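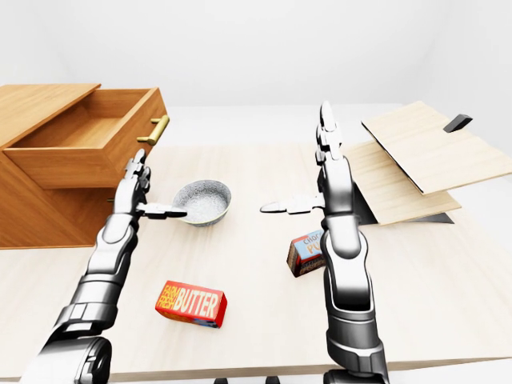 Can a robot put the butter away yet?

Under good conditions it can, and the conditions are most of what we study this week. A machine that puts one carton into one open drawer in a simulator is a solved exercise for many groups. A machine that does the same in any kitchen, at any hour, with a drawer it has never met, is not something you can buy.

Week 6 – Household chores: what is solved and what is not

Please read these notes before the lab. They follow my slides, but the part on time is longer here.

1. Why a simulated kitchen

We use the Mundeck tabletop for the whole unit. On it you find a drawer, a bowl, grocery boxes and a lidded wooden box, and two arms which share the work. A simulator costs little to repeat. If the arm drops the pudding, we reset and try again, and no floor has to be cleaned. The price is that friction, weight and the behaviour of soft packaging are only as good as the numbers somebody typed in. Keep this in mind when you read a success rate.

2. What makes a small chore hard

Take the instruction "put the butter in the drawer". A person hears one task. For the controller it is a chain: find the carton, choose which hand, close the fingers at a useful angle, lift, carry over the bowl or past it, let go. Each link may work well alone and the chain still fails, for errors add up along the way. A carton that turns a little in the fingers at the start can catch on the drawer edge at the end.

Two arms help with lids, as one can hold and the other can reach. They also get in each other's way, and one of them will often hide the object that the other one needs.
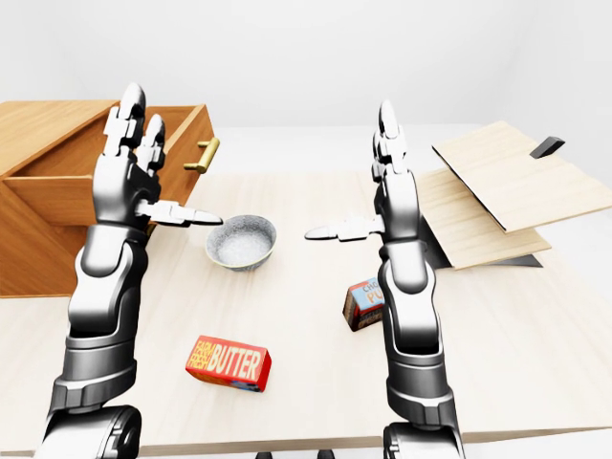
Eustaquio Zavala wrote to me after last year's lecture that I am too kind to the simulators. In his opinion a chore is not done until a tired person would trust the machine to do it with the lights off and go to bed. I find this a hard test, but a fair one, and I ask you to argue for or against it in your report.

3. Time

In our January runs with the Tenoris controller, one full tidy-up of the table took 230 seconds. My neighbour's child needed 19. Speed matters less at home than in a shop, where an arm that holds up the line is soon switched off. Still, slow motion hides mistakes, so always write down the time next to the result.
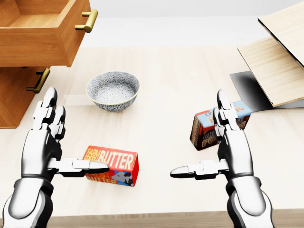
4. For the lab

Work in pairs. Run the Grusteo script 2 times without any change, then move one object and run it again. Note the first link in the chain that fails, even when the arm recovers later. Reports go in the Arellano folder before 5 pm.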